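Storing and Caring for Your Books at Home: Which Advice Holds Up?

I own 154 fantasy paperbacks, a shelf and a half of hardcovers, and one boxed set I was talked into. I have also read a great deal of advice on how to look after them, most of it copied from one site to the next. Some of it works. A good part of it is there to sell you a spray.

Foxing and musty smells

Baking soda in an open dish, placed in a closed plastic tub with the book standing on end and its pages fanned: yes, this helps. Give it a week or two. Dryer sheets between the pages: no. You get a musty book that also smells of laundry, and I don't like what the coating might leave on the paper.

Those brown freckles on old pages are another matter. I have seen people claim to lift them with lemon juice and sunlight. Please don't try it on anything you want to read again. The spots on my 1,000-page trilogy omnibus are still there and the story reads the same.

Cracked spines

The usual advice is to "break in" a thick paperback by opening a few pages at the front, then a few at the back, pressing gently each time until you meet in the middle. I was doubtful, but I've done it with every doorstop I've bought since and the spines do seem to crease less. It takes 3 minutes. It won't save a book with cheap glue, and plenty of epic fantasy is held together with cheap glue.

For a page that has already dropped out, use PVA glue and a toothpick, in a thin line, with wax paper on both sides while it dries under a weight. Skip the clear tape. It yellows, it creeps, and in ten years you have a sticky page that has fallen out again.

Where to keep them

Everyone says "a cool, dry place," as if we all had a spare one. What matters more is keeping books off outside walls and out of direct sun. Red spines fade first in my house, then purple. The villains' books go before the heroes'.

Floor stacks are the thing I argue about most. Decorating pages love them. I have tried them, and the bottom book gets kicked, vacuumed into and, once, soaked by a plant pot. If you must stack, keep it low and lay the biggest book at the bottom, on a board or a tray.
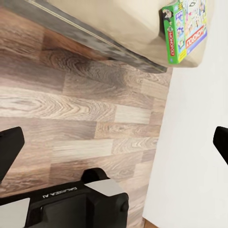

A pale sofa on a wood-look floor.

Under-bed and under-sofa storage is a little better, provided the box has a lid and you remember what you put in it. I use a flat Kollico box. It cost more than it should have, and the lid bows if you overfill it. Lay the books flat or stand them spine down. Standing them on the fore edge lets the pages pull away from the binding over time, and a heavy hardcover will do that faster than you'd think.

Dust jackets

Clear jacket covers are worth the money for books you handle a lot or lend out. For the rest I'm not convinced. The Stundale rolls are easy to cut but curl like a scroll the moment you let go — warm them flat under a couple of hardcovers overnight. The Bretdale ones lie flatter and cost nearly twice as much. I could see no difference once either was on the shelf.

Don't tape a cover to the jacket or the boards. Fold it and let the fold do the work.

Dusting

A clean, dry paintbrush, the soft two-inch kind, run along the top edge from the spine outward while you hold the book shut. That's the whole method. I was once sent a tin of Miyazaki polishing cloths meant for "all shelf surfaces including books," and they left a faint greasy line on a matte cover that I have never got off. Use them on the shelf if you like.

Sticker residue

Warm the price sticker with a hair dryer on low and peel slowly from one corner. A dab of lighter fluid on a cotton ball takes off what's left from a glossy cover, well away from any flame and with a window open. On matte covers or cloth it can leave a stain, so there I leave the sticker alone. Peanut butter also comes recommended. It does loosen glue. It is also peanut butter, on a book.

Silica packets

Fine in a closed box, useless on an open shelf. They fill up and stop working, and few people replace them, me included.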